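# Geton Leather Care Kit (cream and ivory finishes)

Cleaner, conditioner and cloths for pale upholstery leather. The kit is made up by Zirkness and replaces the older two-bottle Skallach pack, which is no longer stocked. Refills for the Skallach pack fit the new pump heads.

Page last updated 2023-04-11.

## What it is for

The Geton kit is meant for finished leather, also sold as pigmented or protected leather. Most pale sofas bought new are covered in it. The surface has a thin coat of colour and a clear top coat, and dirt sits on the top coat until it is rubbed in or left too long.

Do not use the kit on suede, nubuck, aniline leather or waxed leather. If you are unsure what you have, put one drop of water on a hidden part, such as the back of a skirt or the underside of a seat pad. If the drop stays on top, the leather is finished and the kit is suitable. If it soaks in and leaves a dark spot, stop there and ask us about the Jansen aniline balm.

Faux leather can be washed with the cleaner but gets no benefit from the conditioner.

## In the box

- Geton cleaner, pump bottle
- Geton conditioner, flip-top bottle
- 4 cotton cloths, hemmed
- 2 foam applicators
- 1 soft brush for seams and tufting
- Instruction card

The cloths and applicators can be bought separately. The brush cannot, though most soft nail brushes will do the same work.

## Where dirt collects

On a plain seat the cleaner goes on and comes off in a few minutes. Tufted and panelled seats take longer. Crumbs, hair and skin grease work their way down into the stitching, and the raised parts of each panel take all the wear. Headrests and arms go first. Hair products are the usual cause of a yellow or grey patch on a headrest, and they need removing before any conditioner is used. 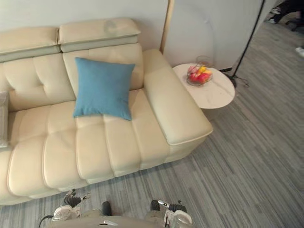 *Cream leather with padded panels and adjustable headrests. Use the seam brush between the panels.*

Clean headrests once a month if the sofa is used daily. The rest of the sofa can wait for the season. We suggest January for a full clean in homes with central heating, as the leather will have been through the driest part of its year and will take conditioner well.

## How to use it

Clear the sofa and vacuum it with a brush head before you open the bottles. Keep the vacuum on a low setting near zips and buttons.

1. Take off throw cushions and pillows and put them through their own wash. Dyed covers can leave colour on pale leather if they are put back while it is damp.
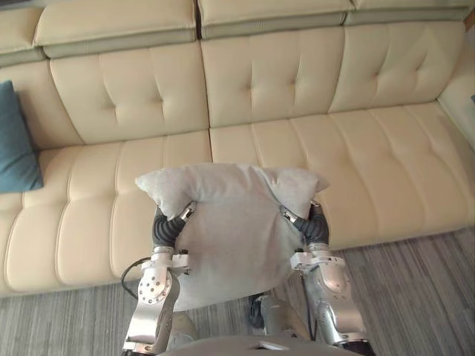 2. Put two pumps of cleaner on a damp cloth and work it to a light foam. Do not put cleaner straight on the leather.
3. Wipe one panel at a time in small circles, with no more pressure than you would use on a table top.
4. Go along the seams with the brush. Wipe the brush on a clean cloth after each seam.
5. Rinse the cloth, wring it hard and wipe the panel again. Dry with a second cloth.
6. Leave the sofa for 80 minutes with the room aired. Keep fan heaters and hairdryers away from it.
7. Spread conditioner thinly with the foam applicator. Buff any that has not gone in after ten minutes.

Wait until the next day before sitting on it in new jeans. Indigo is the hardest mark to get off cream leather, and fresh conditioner holds on to it.

## Stains

Tea, coffee and wine should be blotted at once and then cleaned as above. For ballpoint ink, do not use the kit at all. The cleaner will spread it. Zirkness makes an ink stick which is sold on a separate page.

Butter, cooking oil and hand cream should be left alone apart from blotting with a dry cloth. A small amount will usually spread through the finish and fade over a week or two. 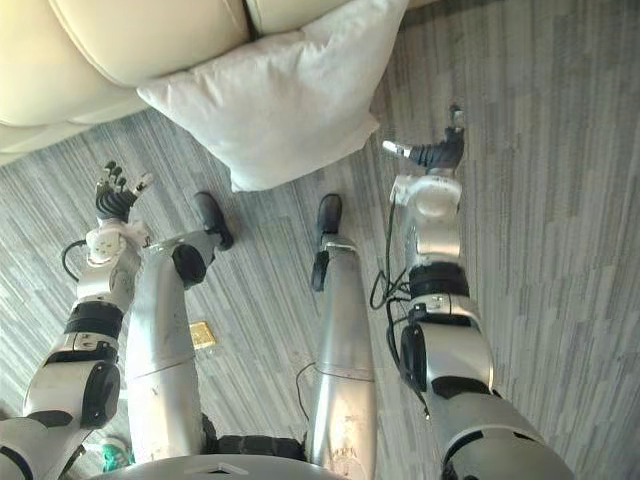
Moira wrote in to say that the kit lifted most of the grey from the arms of her ivory corner sofa but that she needed two rounds on the headrests, with a day between them. She also found the flip-top stiff and would have liked a second pump. The next batch of conditioner will have a looser cap. The second pump is available as a spare.

## Quantities

One kit does two full treatments of a three-seat sofa, or one of a large corner sofa. Armchairs take much less. Opened bottles keep for 14 months with the lids on, away from frost.

## Spares and refills

| Item | Pack |
|---|---|
| Geton cleaner refill | 1 bottle |
| Geton conditioner refill | 1 bottle |
| Cotton cloths | 4 |
| Foam applicators | 2 |
| Pump head | 1 |

## Returns

Unopened kits can be returned within 14 days of delivery. Opened bottles cannot be taken back unless they have leaked or the seal was broken on arrival. Keep the outer box if you are reporting a leak, and note the batch code printed under the barcode.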